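Imke Bauerfeind had set the kettle going before she unlocked the workshop door. Visitors to Cornthorpe are given tea first and robots second, she said, and the open day in November was run the same way.

Bauerfeind looks after demonstrations for Plidoner, which shares the building with a small software firm, Cemus. Her colleague Miloslav Šimko writes the task lists the robot works through. The two of them had 400 visitors on the books and one room to show them round.

"People come in expecting it to walk about," Bauerfeind said. "It stays at its table. I tell them that at the door."

The work is done on a task board, a box fitted with sliders, push buttons, switches and a rotary knob. Šimko likes it because everyone understands what a button is for. "You don't need a talk beforehand," he said. "A child can say which one is red. Then you can talk about how a machine gets there." 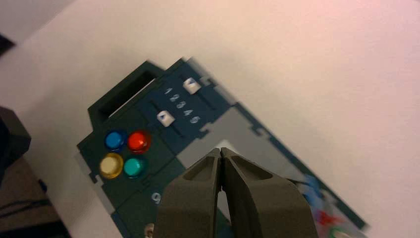
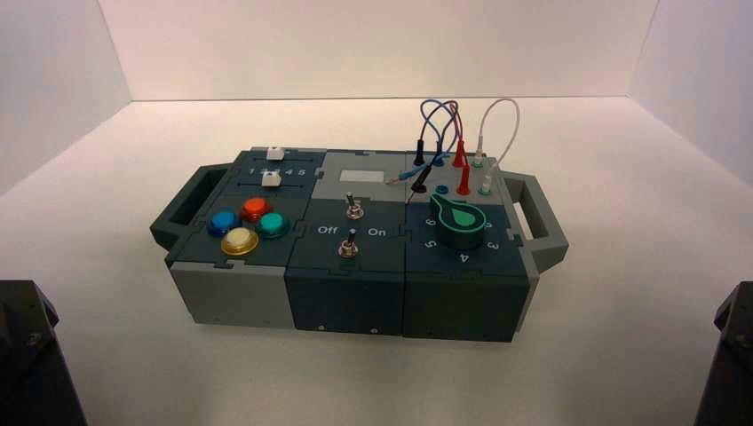 Which part of the board do visitors ask about most?

The sliders, according to Šimko. "They look easy. Pressing a button is one push. With a slider you have to get hold of a small thing and stop in the right place."

He was less keen to talk about speed. School groups ask for races, and he turns them down. "I'd sooner they watched one move properly."

Bauerfeind keeps a notebook of questions from the day, and had reached number 599 since she took the job. The latest came from a retired bus driver who asked who gets the blame when the robot presses the wrong thing. She wrote down her own name.

Tours at Cornthorpe last two hours, and places are booked through the Plidoner office. The next one will be held in the Mokoena room, upstairs, where there are more chairs.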